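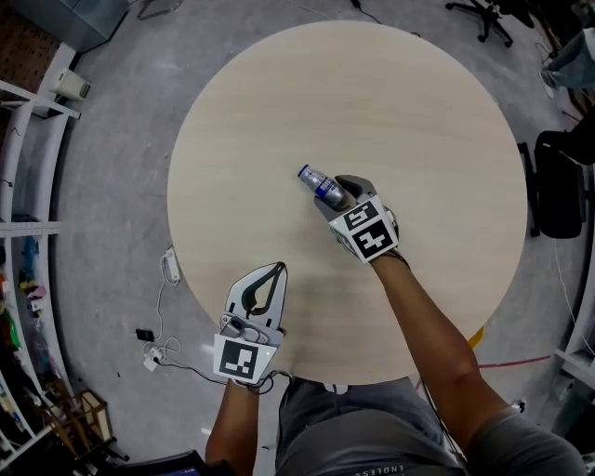

4.2 Marker tracking and gripper pose

Tarkel computes the pose of each gripper from its fiducial markers. Complete section 4.1 (time sync) before you start.

1. Open Nodon and select Tracking > New profile.
2. Assign marker IDs to Left and Right. If the two are swapped, the replay will still run, but the arms will cross.
3. Set the detection window to 5 frames. Longer windows smooth the pose and add lag.
4. Hold both grippers over the table with the markers facing the head camera. Wait for both status fields to read LOCKED.
5. Turn each gripper slowly through 90 degrees and back. The pose axes in the viewer should follow without jumping.

Note: Sleeves and cables that cross a marker are the usual cause of dropped poses. Route cables along the forearm.

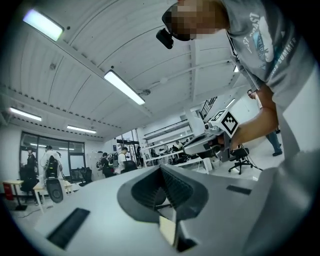 6. Open and close the fingers 3 times. Nodon stores the minimum and maximum jaw width with the profile.
7. Select Save, then Export to Longo. The planner reads the new profile the next time it loads.

Caution: Do not edit the profile while Longo is replaying a trajectory. Stop the replay first.

If tracking drops out, check the log for error 53 (marker not recognized). Wipe the marker, confirm its ID and repeat from step 4. Profiles made in Jerholm use the older axis order and must be converted; see Appendix C.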